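Clokthorpe clothing exchange reopens for bagged donations

The Skamcombe Clothing Exchange is taking donations again after a break that began in January, and is asking households in Clokthorpe and the villages nearby to sort and fold clothes at home before they bring them in.

The exchange, which passes on good second-hand clothes free of charge, reopened its collection point at Greenwood Hall in March 2021. Bags can be left in the porch between 10am and noon on weekday mornings. The hall itself remains closed to visitors, and the fitting area will stay shut until further notice.

Coordinator Chelsea Pearce said the sorting used to be done on long tables in the main hall, with several people working side by side. With the hall closed, it is being done in people's homes.

"We have always relied on having space to spread things out," she said. "Now it's beds and kitchen tables. If a bag arrives with the jumpers folded and the zips done up, it can go out again the same week. If everything has been pushed in anyhow, someone has to start from the beginning."

The exchange handed out 681 items last year, most of them children's clothes and winter layers. Knitwear and jackets are the most requested items at this time of year, and the shelves for both are low. Schools in the area have also asked for plain dark jumpers and cardigans for pupils who have outgrown theirs during the winter.

Donors are asked to wash everything before it is packed. Buttons should be fastened and zips closed so that they do not catch on knitted fabric. Sweaters should be laid flat, face down, with the sleeves folded in across the back and the bottom edge brought up to the collar. Jackets can be folded in the same way, or rolled if the lining is thin.

Denim and other heavy clothes should go at the bottom of the bag with knitwear on top. Bright reds and dark blues should be kept apart from pale clothes if they have not been washed many times. Each bag should weigh no more than 8 kilos and should have a note taped to the outside giving the sizes and saying whether the clothes are for adults or children.

The exchange cannot take underwear, school blazers with badges, duvets, pillows or anything with a broken zip. Shoes will be accepted again later in the spring, once shelving in the back store has been repaired. Coats with small tears may still be useful and should be put in a separate bag marked "mending".

Repairs are being handled by Clistia, the alterations shop in Skamcombe, which has offered to replace buttons and re-stitch hems without charge. The shop will not be replacing full-length zips under the arrangement. Mended clothes will be returned to Greenwood Hall for the next round of parcels.

There are 33 households on the current list for parcels. Parcels are made up by size and delivered to the door, and people can ask for particular items when they register. Requests are normally met within a fortnight, although larger sizes in men's knitwear have been taking longer. No proof of income is needed.

Ms Pearce said the exchange had been surprised by how many people asked for advice on folding when the first notice went out.

"One lady rang to ask about a jumper with a big collar, and we ended up talking for a good while," she said. "You smooth the body first and leave the collar until last. Don't fight with it. Once the sleeves are in, it will usually lie down."

She added that a made bed with a plain sheet or cover was as good a place as any to work, as long as there was room to keep the unsorted clothes to one side. Dark clothes are best checked near a window, where marks and pulled threads are easier to find.

Bags left in the porch will be kept for 6 days before they are opened. Donors are asked not to leave anything outside when the porch is locked, as several bags were spoiled by rain before the winter break. Anyone unable to get to the hall can arrange a doorstep collection within Clokthorpe, but collections from outlying farms are limited to one morning a fortnight.

Books and toys are not part of the scheme. The toy library at Greenwood Hall has its own arrangements and will announce a date for returns separately.

Registration forms for parcels, and labels for donation bags, are in the box beside the porch door. Completed forms can be posted through the hall letterbox at any time. People already on the list do not need to register again, but should send a new form if a child has changed size.
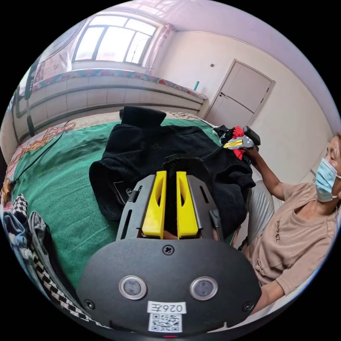
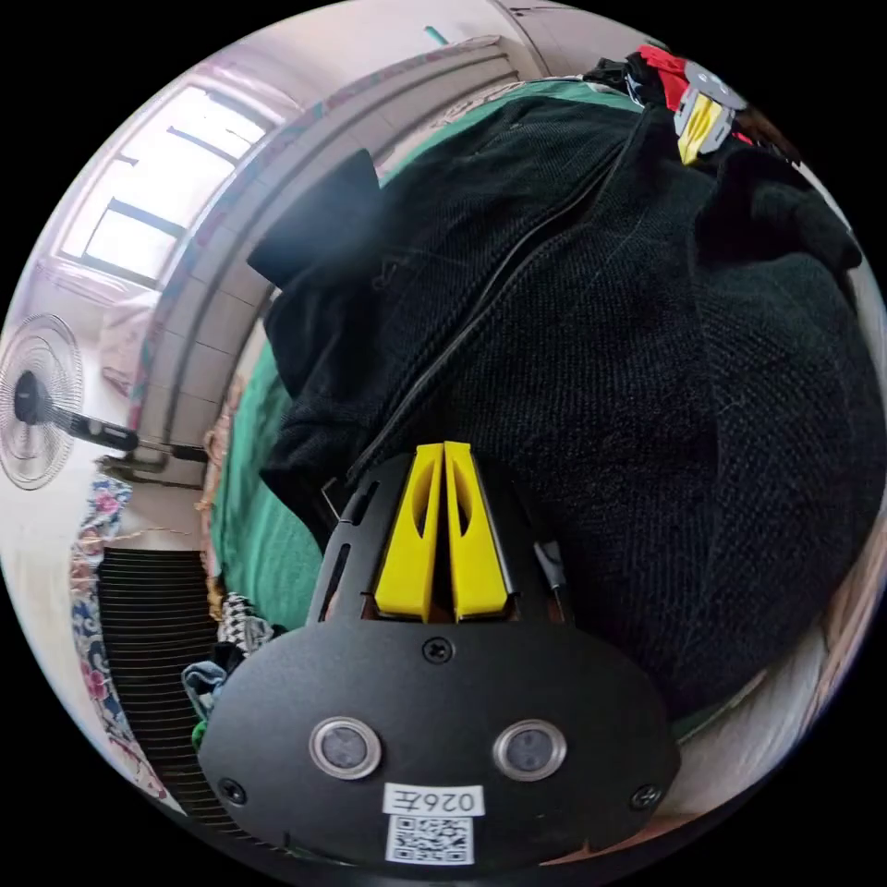
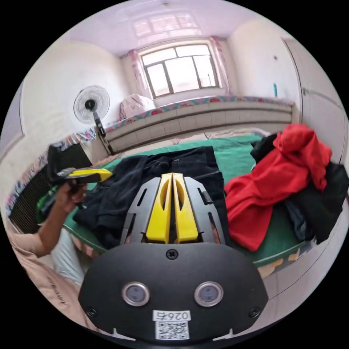 Dark clothes on a green bed cover, with a black sweater in the first picture and a red garment among the clothes in the last.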